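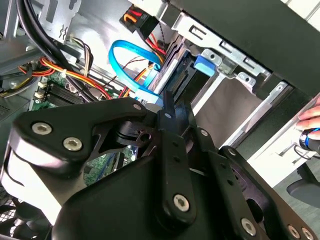
Wrist view, gripper at the drive cage, blue SATA cable behind the center link.

This site uses cookies to keep you logged in to the archive. Accept / Settings

Re: [teleop] Demo count for the PC teardown task
From: Upendo Ondieki

Emil Fuchs wrote:
> We have 200 teleoperated demos of the cable step. The policy
> reaches the cage, then stalls. Do we collect 700 more or
> change the setup?

Change the setup first. I replayed episode 3101. Near the cage the gripper links take up a lot of the wrist view, and the operator was probably steering from the side camera. If that stream isn't in the policy input, another 700 demos will carry the same gap.

Add the side stream, lower the leader arm gain inside the case, and redo 50 or so. Log hand-guided episodes separately. Their timing differs and they shouldn't share a normalization file.

The Skovero export still drops gripper width after step 900. Trim there until it's patched.

Upendo

Recent in this list
Flolov driver, March build
Leader arm backlash
Tkachuk mount drawings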